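# Labels on round tubs - what you can read without turning it

Kinga Borbély, design and materials project, report draft 2 (final one due Friday)

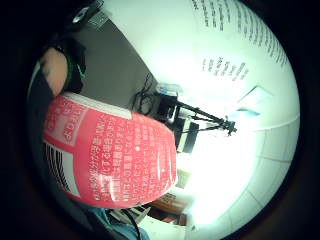 The project started from a small annoyance. You pick up a tub in the cupboard, you want to know what it is or how much to use, and the bit you need is round the back. So you turn it. Then the light catches it and you have to tilt it as well. My question was how much of a label on a round container a person can read from one side, and whether the layout helps or makes it worse.

## What I looked at

Cylindrical containers only. No bottles with a shoulder, no squeezy tubes (tried one, the label creases, gave up). 13 containers in the end. Some from the shared kitchen at Lindwood, some from the cleaning cupboard there, a few people brought in from home. Mixed languages, which I wanted. One is coral-pink with dense white Japanese text in slanted columns, small white dots for the bullet points, and bigger Latin-type letters in a lighter pink panel. That one turned out to be useful for nearly every section below so it comes up a lot.

I don't read Japanese. Two of my readers do a bit. I've kept their results in a seperate table.

## Method

Container held on its side in one hand, at the distance the reader would normally hold it. No turning. Reader says what they can read out loud, I write it down. Then one quarter turn allowed, same again. Then free handling until they find the instructions, timed on my phone.

I did 53 readings in total. Should have been more but two sessions got cancelled and the room was booked in the afternoons.

Things I wrote down each time:

- main name readable or not, all of it or part
- any instructions found before turning
- glare - none, a bit, bad
- where the fingers went

Last one wasn't in the plan. Added it after the first session, so the early readings don't have it.

## Results

**Big lettering.** Big letters do worse than I expected. If the name is set wide across the tub then the start or the end of it goes round the curve and you get half a word. On the pink one the large Latin-style letters are only partly legible when held on its side, and the small text across the middle is in full view. Readers who couldn't read Japanese went straight to the big letters and got stuck there.

**Narrow columns.** Much better. Text in short columns stays inside the part facing you. The tubs with narrow columns had the fewest "I can see it but it goes off the edge" comments. Problem is it ends up tiny.

**Glare.** Worst on glossy surfaces, no surprise. Bright streaks along the body, and white letters under a white streak just go. Matt paper labels were fine, nobody marked them as bad. Strong colour behind white print is good contrast in flat light and not much help once there's a reflection sitting on top of it. I only tested under the ceiling lights, which is a weakness - daylight by the window might give something different.

**Fingers.** People hold a tub by the rim or round the middle. With a fingertip curled over the rim the middle stays clear. Held round the middle, the palm takes out a big chunk of the text. Anything important printed half way up is a gamble.

**Stripes and end panels.** Several tubs have a white panel with black stripes near one end, barcode sort of thing. It's the strongest contrast on the whole container and readers' eyes went to it first, which is a waste as there's nothing there for a person to read. Would be worth trying a label with that panel and the instructions swapped over.

## Redesign

I made three mock labels, printed on plain paper and wrapped round an empty tub from the cupboard. Named them Geder, Zedinow and Flores so readers wouldn't guess which one I liked.

- Geder - name in one wide line, instructions underneath
- Zedinow - name stacked over two short lines, instructions in one narrow column beside it
- Flores - same as Zedinow but repeated on the opposite side

Flores was the one people got on with. Zedinow close behind. Geder had the same half a word problem as the real ones. Flores uses a lot more ink and leaves no room for a second language, so I can't really say it's the answer for a tub sold in more than one country.

## Problems

Paper mock-ups have no gloss, so they had an unfair advantage over the real tubs. I know. Laminating them was on the list and didn't happen.

Readers got faster as they went on. I should have shuffled the order and only did for the last 3 sessions.

Timings are in the apendix but I wouldn't lean on them. Starting the phone with one hand while writing is not accurate.

## Still to do

Redo the glare part by the window. Put the finger positions into a proper diagram. Get someone to check the Japanese text size measurments on the pink tub, my ruler doesn't bend. Word count is 3,325 with the tables and the appendix in, limit might be without, need to ask.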